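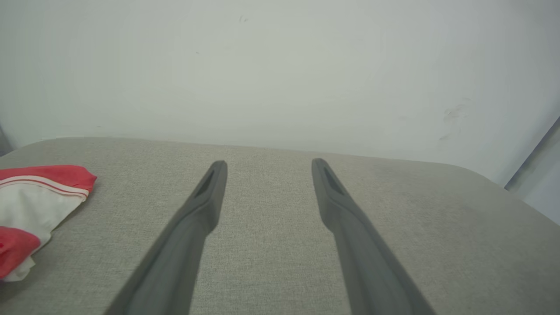 Llevaba meses dándole largas a Bikura con lo de su jornada de puertas abiertas, y al final fui en enero, más por el café que por la robótica doméstica. La invitación prometía "un hogar que se ordena solo". Luego lo que tienes delante es una superficie tapizada de gris claro, una pared blanca con sus roces y un trapo rojo y blanco hecho un gurruño a la izquierda, mientras las dos puntas de la pinza apuntan a la tela con mucho hueco entre ellas. Como hogar me pareció escaso, aunque reconozco que el trapo arrugado es un problema bastante más serio de lo que parece desde el sofá.

La demostración la llevaba Friederike Bauerfeind, que habla un castellano estupendo y tiene la rara costumbre de contestar a lo que le preguntan. Le pregunté cuántos intentos de recoger tela habían hecho antes de traernos allí. 600, me dijo, en esa misma sala. ¿Y cuántos buenos? 505. Pregunté qué era "bueno" y ahí la cosa se puso interesante, porque un intento cuenta como bueno si el trapo se levanta y no se cae antes de llegar al cesto. Que llegue doblado, o que llegue entero y no arrastrando media esquina por el suelo, eso ya va en otra tabla que no estaba en la presentación.

Tampoco estaba en la presentación el tiempo. Lo cronometré con el móvil: 37 segundos desde que el brazo arrancó hasta que soltó la tela. Mi madre, en 37 segundos, te ha recogido el salón y te ha echado la bronca.

Hubo cinco pases y en el tercero el brazo se quedó parado encima de la tela sin decidirse. Un chico de Astar, que son los que ponen el software, se levantó, tecleó algo en el portátil y volvió a sentarse sin decir palabra. Me habría gustado que lo explicaran. Bauerfeind lo hizo después, cuando ya casi todos estaban en la mesa de los bocadillos: con los pliegues muy blandos la estimación de profundidad baila y el sistema prefiere no cerrar. Me parece una decisión sensata — mejor parado que pellizcando el tapizado — pero entonces no me vendas autonomía en el cartel de la entrada.

El señor de Buschmann, que distribuirá el aparato si algún día hay aparato, hablaba de residencias de mayores y de pisos de alquiler. Le pregunté por el precio y me dio una tarjeta.

No quiero ser injusto. Hace unos años vi en Irport una cosa parecida que no distinguía un calcetín de la alfombra, y lo de ahora está a otro nivel. La pinza cierra con suavidad y los pases que salieron bien salieron bien de verdad, sin hilos ni manos ajenas que yo viera. Lo que no me creo es el salto de una sala con un solo trapo a una casa con niños, perro y la ropa de tres días encima de una silla. Pregunté si podía tirar mi bufanda encima para probar. Me dijeron que ese día no, que el seguro.

Tengo la tarjeta de Bauerfeind y la promesa de que me mandará la otra tabla, la de los doblados. Si llega, la cuelgo.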